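Can a machine fold my laundry yet?

I do the wash for a small guest house and I'm so tired of folding (18 loads last week!). Is there anything I can buy, or am I still stuck doing it by hand?

Medina74
Nope. Get a folding board.

wiven_wash
Sort of, but I wouldn't sell your folding table. Two arms can work on one piece at a time, and shirts are slow going. The bin is the tricky bit, because cloth comes out all twisted and the thing has to find an edge first. I'd wait a couple of years.

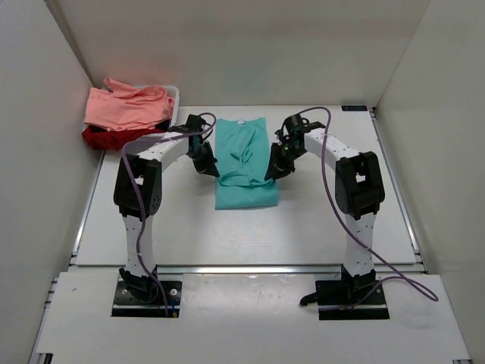
Fladix
Posted 2019-06-03
My sister-in-law paid $3,399 for a folder and it hates towels. Skip it.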